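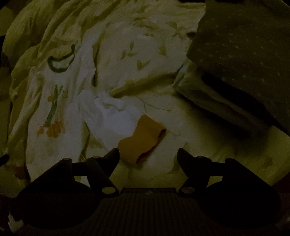

Home recorders wanted: paid, part-time, in your own bedroom, kitchen or hallway

Hello! I'm Kastriot Dimitrov and I look after home recording at Jemberg. We teach robot arms to tidy up, and for that we need a great many examples of people tidying up, in real homes, with real mess. I'm after new people to start in May. If you own a bed, a few cushions and more odd socks than you'd like, please read on.

What you'd be doing

We post you a hand-held gripper with a small camera on it. You hold it, squeeze to close the jaws, and use it to do ordinary jobs: pick a sock off the duvet, drop it in a basket, fold a tea towel, put the mugs back on the shelf. Every go from start to finish is one example (we call them "takes", and so will you within an hour). Most are over quite quickly. You then put everything back in a muddle, a different muddle please, and go again.

The first set I'd give you is called Bedclothes and it's my favourite. Small soft things on top of big soft things. It's horribly hard for a robot, as a sock on a patterned duvet can look a lot like more duvet, and a white cloth that's been scrunched up never has the same shape twice. So we want flowery covers, spotty pillows, plain sheets, stripes, whatever you've got. Don't make the bed first! I had one lovely recorder in Stendholm who ironed her pillowcases before each session and I had to ask her, very gently, to stop.

We also want different light. Curtains open, curtains half shut, just the bedside lamp on in the evening. A bit gloomy is fine and we're short of it, so if your place only gets the sun until 11 in the morning, that's no bar at all.

What we ask for

A full set is 543 takes. I know that sounds like a lot. People usually spread it over 3 weeks, a session here and a session there, and you can stop whenever your wrist has had enough. Please do stop, by the way, the gripper isn't heavy but you feel it in your thumb after a while.

You need to be 18 or over, have wifi that can cope with uploading video overnight, and be happy working on your own without me hovering. You don't need to know anything about robots. Being left-handed is welcome, we've had far too few. You should be able to move slowly and steadily, and to be truthful about the takes that went wrong. If you fumbled it, mark it as a fumble and carry on. We keep those too and you get paid for them just the same.

You'll need to keep faces, post and family photos out of view, and anyone you live with has to sign the consent form before you start. Pets should be in another room while you're recording. I've watched a lot of cat.

Pay and practical bits

You'll get 1000 euros for a finished set, paid in two halves, the first when you reach the midway point. If you drop out before then we pay for each take you've sent. There's 40 euros on top for the training call, which you do from home with the gripper in your hand. Postage both ways is on us. You'd be freelance, so tax is yours to sort out, sorry.

If the first set goes well there are two more waiting, Saliba (kitchen worktops) and Dametti (shoes, coats and bags in hallways). No, I didn't pick the names.

How to apply

Drop me a line through the form on our jobs page. No CV, please. Tell me in a few sentences what your home is like, which rooms you could use and when you're usually free, and add two snaps of your bed as it looks right now. Unmade is good. Elias Majali reads the applications with me and does the training calls, so your reply may come from him instead.

We'll answer everyone, yes or no. If you're a houseshare and two of you fancy it, apply separately but mention each other, as we can lend you one gripper between you and let you take turns.

Questions about the form or the consent bits go to Elias. Questions about socks can come to me.

Kastriot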